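Student projects > Lab automation > Our sim pipetting cell, is it worth entering?
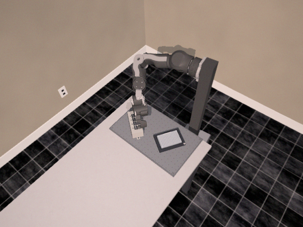 Arm over the rack, well plate to the right. Render from our October build.

mimuvano_tom
Second-year project, four of us. The job is to pick from the rack and serve the black-framed plate. Policy trained in simulation only, 3,000 episodes. We want to put it in for the Womoteck student round. Comments welcome, be blunt.

Hinrichs
Blunt then. What's the success rate, and on how many layouts? Every entry last year had a nice render and a big episode count. Episodes are cheap.

mimuvano_tom
200 test runs, rack and tray both moved and turned at random. I'll post the numbers when Iris has finished the log script.

Hinrichs
So you don't have the numbers.

pipette_widow
Bit harsh. It's a student round and they asked before the deadline. I'd enter it.

Hinrichs
They said be blunt. Moved by how much? A couple of centimetres is hardly random. And has it ever seen a different table or a different light?

mimuvano_tom
Up to 15 cm for the rack, less for the tray or it goes off the mounting plate. Same room every time. Light is fixed.

N. Sepúlveda
I supervised two of these. My worry is the well plate. Those cells are tiny next to that gripper, and a sim will forgive you a lot on contact. What tolerance are you scoring with? If "near the cell" is a pass then I don't believe the result, whatever it is.

mimuvano_tom
3 mm at the moment. We know it's loose.

N. Sepúlveda
That isn't loose, it's a different task. Tighten it and run the same 200 again.

pipette_widow
Nicanor, with respect, your lot had a real arm and a technician. Not every college has that. Sim only is allowed in the rules, I checked.

N. Sepúlveda
Allowed, yes. I'd still want to see 100 runs with the light changed before I gave it a mark.

Hinrichs
Agree with that. Also write down the failures. Last year's entries left them out and it was the first thing I asked about.

mimuvano_tom
OK. Tighter tolerance first, then the light. Does anyone know if the write-up has to include the config files or just the results table?

pipette_widow
Both. Section 4 of the entry form.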